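Filed under: Diary, Kitchen stuff
4 min read
Last updated in December

Fourth attempt at the rye and I think I'm finally getting somewhere?? I got up at 5:30 to look at the starter (her name is Tully, don't ask, it was a long winter) and she'd climbed right up to the rubber band and a bit past it. I did a small dance in my socks. The cat left the room.

So the plan was the recipe Fergal Scanlon gave me, the one written on the back of a gas bill. His handwriting is terrible. I'd been reading "64 g honey" as "84 g honey" for three loaves in a row, which explains why everything came out like cake that had been in a fight. I called him to check and he laughed for a very long time and then told me to swap half of it for molasses anyway. I did, and wow, the smell!

The trouble started with the flour. I was sure I had a full bag of the dark rye and I had maybe a cup, plus a lot of moths' worth of old spelt that I threw straight in the trash. The store on the corner only had white. I ended up taking the bus to Zalix, the bulk place past the library, and I came home with rye, caraway, a jar of pickled beets and a mug I don't need. It's a nice mug though. Blue inside.

Mixed everything at noon. 200 g of starter, the water a little warmer than I usually go, salt last. Rye dough is such a mess, it's like working with wet cement, and I always forget that and try to knead it. I got it up both arms. Had to turn the faucet on with my elbow while my phone rang and rang (it was Mom, she wanted to know if I still have her big roasting pan - I do, and I'm not giving it back before the holidays).

Then waiting. I'm bad at waiting. I folded laundry, I cleaned out the spice drawer, I found three jars of cumin, all open. I looked at the dough every 20 minutes like it was going to do a trick. By four it had those little cracks on top that Fergal says to look for, so in it went.
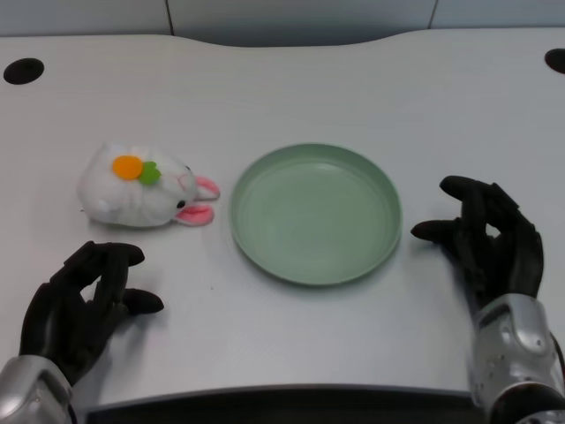 The crust came out darker than I wanted, and one side split a bit, but it sounded hollow when I knocked on the bottom. I'm supposed to leave it until tomorrow before I cut it. It's wrapped in a towel on top of the fridge and I've already been in there twice to sniff it. Butter's out on the counter, just in case.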